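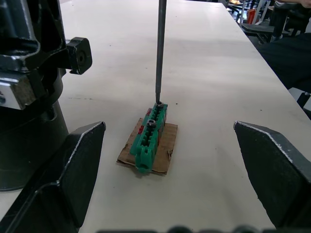
4. Wiring the Terminal Block

Read this section through before you start. The Grutow controller must be unplugged from the wall, and the plug should stay where you can see it.

You will need a thin-shafted screwdriver that fits the terminal screws, a wire stripper, and a scrap of cardboard to protect the work surface.

4.1 Lay the cardboard on a flat, well-lit table and set the green block on it lengthwise, screws facing up.

4.2 Hold the screwdriver upright, with the tip on the screw head. A tilted driver rounds out the recess, and a damaged screw can't be tightened properly later.

4.3 Turn counterclockwise until the clamp is open. Do not take the screw all the way out — the clamp drops and is hard to line up again.

4.4 Strip the end of each wire and twist the strands together. Check that no strand sticks out to the side.

4.5 Push the wire in until the insulation meets the block, then tighten the screw until it is snug.

4.6 Tug each wire gently. If it moves, loosen the screw and go back to step 4.5.

CAUTION: Do not use a power driver on these screws. The plastic can crack around the clamp.

Note: Wires to the Grenville sensor may be up to 200 feet long. Keep them away from power cables.

Note: Replacement blocks are sold singly under part number 2000. Blocks from the older Gkikas kit do not fit this controller.

4.7 Put the block back in the controller and close the cover. Leave the power off until you have finished Section 5, Checking the Sensor.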